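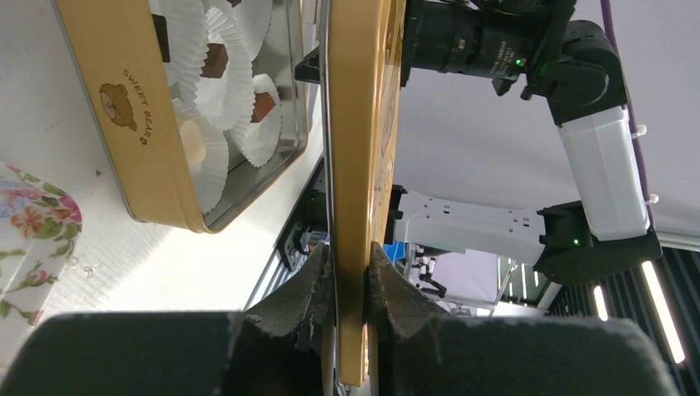 Vekex launches foam-padded fingertips for two-arm robots

Grundinham, Fri 3 May. Vekex has put its soft fingertip kit on sale for two-arm bench robots. The kit is meant for thin or printed items that bare fingers mark or drop, such as the lid of a sweet tin.

Each box holds four black foam pads, a wrist camera bracket and a bag of cable ties. Pads are changed by hand and are rated for 1000 grips. The first batch is 200 kits, priced at £254 each. Spare pads cost £60 a set.

"Tin lids were the job customers kept asking us about," said Fikri Kusuma, product manager at Vekex.

Orders are open now through Tuhumury, the company's distributor.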